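# 返品の期限は長いほどよいのか

通販の返品期限が延びている。以前は一週間が普通だったが、今は30日をうたう店が珍しくなく、100日という店も出てきた。買う側に有利な話として紹介されることが多い。私はこれに賛成しない。期限は短くてよいから、返し方をもっとはっきり書いてほしいと思っている。

考えるきっかけは、去年の9月に買った卓上ランプだった。Bellhamという雑貨の通販店で、返品は100日以内なら理由を問わないと大きく書いてあった。届いたランプは悪い品ではなかったが、机に置くと首が思ったより低く、本を読むには手元が暗かった。返そうと決めたのは届いた翌日である。実際に返送したのは、それから二か月以上たってからだった。

期限が遠いと人は動かない。少なくとも私は動かなかった。ランプは箱に戻して廊下に置き、その上に別の箱を載せ、しばらくすると目に入らなくなった。期限が8日だったら、その週のうちに出していただろう。手元に置いた二か月のあいだに得たものは何もない。廊下が狭くなり、払った代金が戻らないままだった。

店の側から見ても、これは得ではないはずだ。秋に売った品が冬に戻ってくる。季節ものなら値を下げなければ売れない。倉庫では、戻るかもしれない数を見込んで在庫を持つことになる。そうした費用は結局、値段に乗る。返品をしない客も含めて全員で払っている。

もちろん、長い期限が役に立つ場合はある。贈り物がそうだ。先に買っておいて、渡すのがひと月後ということはよくある。受け取った人が開けてから交換したいと思っても、買った日から数えれば期限はとうに過ぎている。引っ越しの前に家具や寝具をそろえる人も同じで、新しい部屋に入れてみなければ寸法が合うかどうかわからない。こういう買い物には、起算日を選べるようにすればよい。注文のときに「使い始める予定の日」を入れる欄を一つ設ければ済む。全部の品を一律に100日にする必要はない。

長い期限よりも困るのは、条件が読みにくいことである。Bellhamの返品規定は別のページにあり、数えてみたら項目が17あった。未開封に限る品、外箱がなければ受け付けない品、送料を客が持つ品、手数料を引いて返金する品が、それぞれ違う項目に散らばっている。ランプは「照明」ではなく「家具・室内用品」に入っていて、外箱が必要だった。箱を捨てていなかったのは偶然にすぎない。送料は637円で、これは私の負担だった。金額に文句はない。注文の前に知りたかっただけだ。

比べるために、もう一つの店のことも書く。Gounderは台所用品の店で、返品は8日以内と短い。そのかわり商品ページの値段のすぐ下に、返せるか返せないか、送料はどちらが払うか、箱が要るかどうかが三行で書いてある。ここで鍋のふたを間違えて買ったときは、届いた日の夕方に手続きをして、翌朝には発送していた。迷うところがなかった。短い期限を不親切だと感じたことは一度もない。

「理由を問わない」という言い方も、考え直したほうがよい。返す理由を聞かれるのが嫌だという人がいるのはわかる。しかし、首の高さが写真からは読み取れなかったと私が書けば、店は寸法の図を一枚足すことができる。次に買う人は間違えずに済む。理由の欄は任意でよいから、残しておくべきだ。Bellhamの手続き画面には選択肢すらなく、送信のボタンがあるだけだった。数日前に同じランプのページを見たら、説明は当時のままで、首の高さは今も載っていない。

返品の手間そのものを減らす工夫なら歓迎する。最初の箱が返送にも使えるように、はがす線を二本つけておく店がある。宛名の紙を同封する店もある。どちらも期限を延ばすより安く上がりそうだし、客が早く動くことにもつながる。箱が早く戻れば、店はまだ売れる時期に棚へ戻せる。
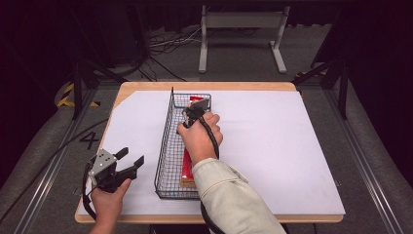 この文章の下書きを読んだFlorêncio Teixeiraからは、期限が長いと安心して注文できる、実際に返すかどうかは別の話だ、という返事が来た。試着のできない靴や上着では特にそうで、期限が8日の店では最初から買わないことにしているという。留守がちな人は、荷物を開けるだけで数日かかることもあると書き添えてあった。

留守の件はそのとおりだと思う。8日は出張が一つ入れば終わってしまう。開けるのが遅れる人のために、14日ほどが落としどころかもしれない。

安心のほうには同意しきれない。買うときの安心が長い期限から来ているのなら、その安心は規定を最後まで読んでいないことに支えられている。100日と書いてあっても、靴の中敷きを一度外したら受け付けないという店はある。Warranceという靴の店がそうで、そのことは規定の終わりのほうにしか出てこない。期限の数字を大きく出すなら、返せなくなる条件も同じ大きさで並べてほしい。

ランプの代金は、送料を引かれることもなく、返送から8日後に戻ってきた。その金で別のランプを買った。首の高さが商品ページに載っているものを選び、まだ使っている。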